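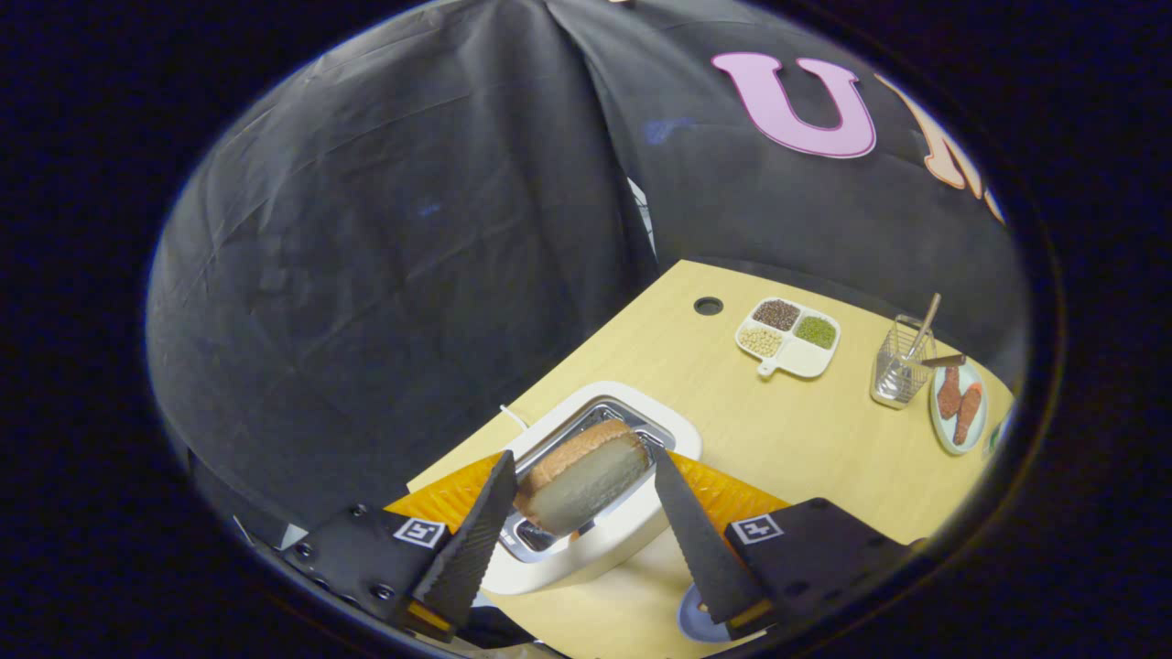 Breakfast Table Gallery – Skerkora Room

The Skerkora Room is the shared breakfast area on the ground floor of Watidik House. It serves residents of both wings and is open daily from 6:30 a.m. 

Bread at the light wooden table
A thick slice with a golden-brown crust, partly in the slot of the white toaster. A white divided tray with four compartments and a short handle stands on the far side of the table.

About the table service

Bread is delivered by Margaritis Bakery on weekday mornings and on Sunday. Sliced loaves are kept in the bread cabinet beside the entrance, and residents may help themselves until 10:00 a.m. Loaves opened on the previous day are placed at the front and should be finished first. Residents who require gluten-free bread are asked to register with the office, which will assign a separate toaster for their use.

The toasters are suitable for thick-cut bread – buttered or filled items should be prepared at the Nirnow counter on the opposite side of the hall, where a flat grill is provided. Metal utensils must not be placed in the slots at any time. A slice that does not rise on its own should be left until the appliance has been switched off and unplugged. Crumb trays are emptied by staff each evening.

Dishes and divided trays are returned to the cart by the door after use. The trays may be taken to the adjoining lounge, but they should not be removed to private rooms. Tabletops are wiped down after the breakfast period, and residents are requested to clear personal items before that time.

Room information

The room seats 20 and may be reserved for private gatherings after 2:00 p.m. Reservation forms are available at the front desk and should be submitted 3 working days in advance. Questions concerning the room or the images on this page may be directed to the Residential Services Office, extension 235.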